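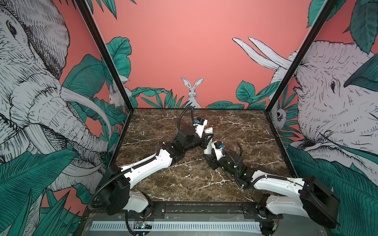
Chapter 7
Watching a Demonstration

Most people who buy a robot have seen one work before they sign anything. They have seen it at a trade show, in a sales video, or at an open day where coffee was served and somebody in a clean polo shirt stood next to the machine. What they saw was real. It was also picked, practiced and timed by people who wanted it to go well. This chapter is about how to watch a demonstration without being fooled by it, and without being rude to the hosts, who may well have built something good.

Our running case is an open day at Groltodier, a small automation firm that invited 200 guests to see its two-arm tabletop system, sold under the name Seixas. Visitors were let in by groups and each group had 30 minutes. Mekdes Beyene, a purchasing engineer for the packaging company Plasano, went with a notebook and a list of questions. Her notes are used throughout the chapter, and you will find the full set in the exercises. She did not come home convinced. She did not come home with a firm no either, and much of the chapter deals with that gap.

7.1 The room does some of the selling

A demonstration is staged somewhere, and the staging has effects. Beyene's first page of notes is nearly all about the stand. The arms were bolted to the front rail of a polished marble table. The walls around it were covered in jungle drawings, with elephants on both sides and a white rabbit at the back. She liked it. She wrote "very pretty, why?" and underlined the second word twice.

It is a fair thing to ask. A painted wall makes a machine look friendly and gives guests something to talk about in the line. It may also be there for a technical purpose, such as testing whether the vision software can cope with a busy background. A guest can't tell which by looking. The host can tell you, and whether the answer comes quickly is itself worth writing down.
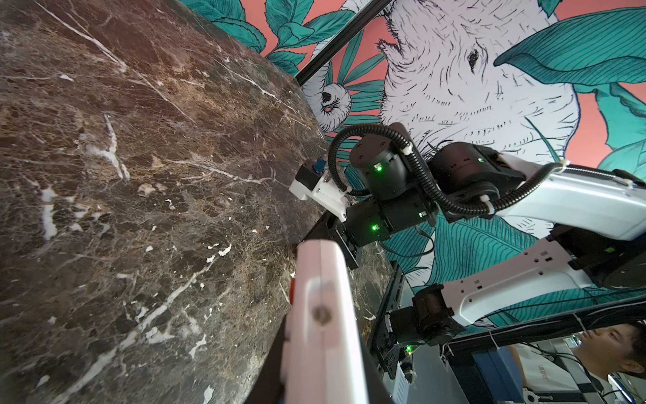

Figure 7.1 One arm of the pair and part of the mural, from a camera on the other arm.

When Beyene asked, she was told that the walls had been changed in November and that results before and after were "comparable." She asked for both sets of results. They were promised by email. Keep a separate page for things promised by email.

The marble deserves a question of its own. Plasano's benches are plain gray and scratched, and the parts on them are mostly gray too. A system trained and shown on one surface may do fine on another, or it may need weeks of new work. Ask who pays for those weeks. Beyene found that the brochure talked about "any work surface" while the price sheet covered one.

7.2 What counts as a try

The number on the poster at Groltodier was 40 good runs out of 50. That sounds clear enough, and 80 percent is at least a modest claim, which counts in the firm's favor. Yet the figure means very little until you know what a run is. Does it begin when the arm starts to move, or when a person has finished laying out the objects?
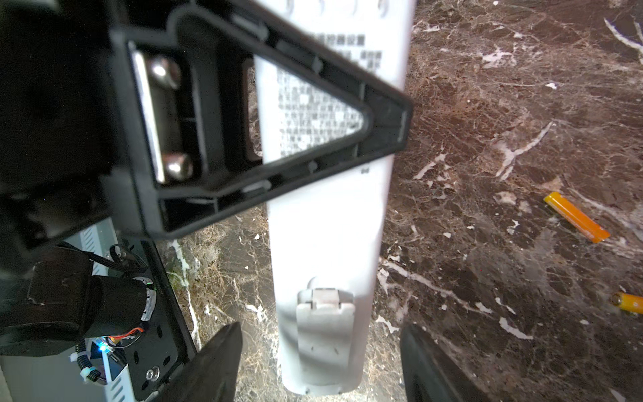

Does a run that is stopped and started over count as a failure, or is it dropped from the tally? Solène Masson, who led the tour for Groltodier, answered that a stopped run was "normally" left out. Beyene wrote down the word normally. Suppose ten stopped runs were left out and all of them would have failed. The score then falls to 40 out of 60, or two in three, with no change at all in the machine. We have no evidence that this happened. The poster gave no way to find out, and a buyer should treat that as a missing number.

A second question is who placed the objects, and how. Hands that have set up the same task many times learn which positions work. They drift toward those positions even when their owners mean to be fair. Ask to place something yourself. If the answer is no, ask whether you may at least choose the corner of the table.

7.3 Asking for the robot's own view
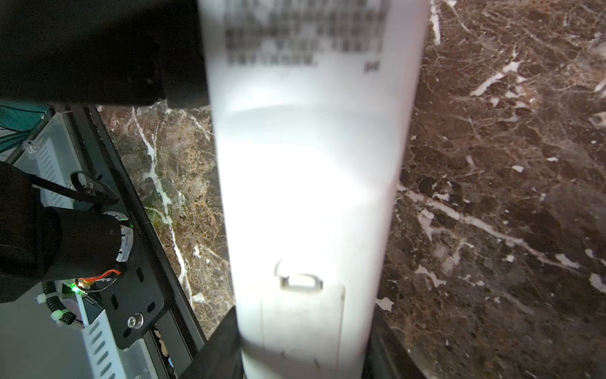 Guests tend to stand in front of a machine and judge what they can see from there. The robot works from its own cameras, and the difference can be large. Always ask for the pictures the arm itself is using. At this open day one such view was mostly taken up by a long white object between the two black fingers, with a strong glare across its middle and the print near the top too blurred to read. A person leaning over the table might never suspect that. It doesn't prove a fault - the job may not need the print at all. It does tell you to be careful with any claim that the system "reads labels," and to bring a shiny white part of your own to the next visit.

Masson's team, to its credit, handed over camera views when asked. Another supplier on Plasano's list, Drondard, offered a finished video with music.

Before you go on, write down three questions you would have put to Masson at the table. Keep the page. You will need it for Exercise 7.4, where her written replies are printed in full.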